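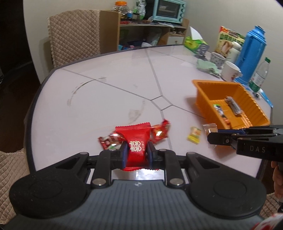 January 2021, Woststead, back room

Tidying the table. That has been the whole programme this week and I am more pleased with it than I have any right to be. Sweets, snack packets and odds and ends go from the tabletop into the orange bin, picked up with the hand-held grippers, and we log every pick. 398 logged so far. Jana did the first long run, I did the second, and Bernd has promised to do one when his wrist is better.

The question we keep coming back to, and the one Reinhold wrote on the board in August, is whether a machine could clear a table after tea yet. Proper clearing, in a real room with the mugs and flask and tissues still standing about. My answer has moved from "no" to "some of it, slowly", and I think that's terrific.

Notes on the sweets. Wrapped sweets are lovely test objects (and cheap!). The wrapper gives you something to pinch, but it also slides over whatever is inside, so a grip that looks fine can turn in the jaws halfway up. The red ones with the double-happiness print are my favourites to pick. Come in low with both fingers, close gently, stop as soon as the wrapper creases, lift. If I squeeze harder it tends to shoot out sideways. Jana closes much faster than I do and drops fewer, which is annoying, and I'd like to see her finger openings plotted against mine before we decide what "gentle" means.

The blue pads are a big step up from the bare fingers. Bernd wants to try the softer ones from Ginis as well. Fine by me, but one change at a time please, or we shan't know what helped.

Tabletop. Shiny, with reflections right under whatever you are holding. Yuxi thinks the dark star lines in the surface will bother the vision side more than the shine will, as they run straight past the small things we want found. I'd have bet on the shine. We've agreed to run the same 56 picks again with a plain cloth down and compare. Loser makes the coffee.

The bin. Dropping in is easy when it's nearly empty. With a packet already standing up in there the next item can land on top of it and tip back out over the side. A person just nudges it down without thinking. We have no nudge in the list of moves at all, so I've added one, and Anneliese is going to work out how to label it.

Two hands. 2 grippers at once is where it gets really good. One holding a sweet, the other already on its way to the bin, and you find yourself falling into a rhythm as you would with washing-up. It is also where we bump into each other most. Reinhold says leave it until single-handed picking is dull. I say we keep a few two-handed runs in every batch, because that's how people clear a table.

Still well out of reach, in my view: cloths (the crumpled sort especially), a mug with anything in it, and knowing what is rubbish and what somebody wants kept.

To do:
Wipe the table, there are smudges on the left side.
Plain cloth run, Yuxi and me.
Ask Plindale whether the spare pads have been posted.
Jana to send her log from run 2 so I can copy the jaw settings.
More sweets. We are getting through them and it isn't all testing.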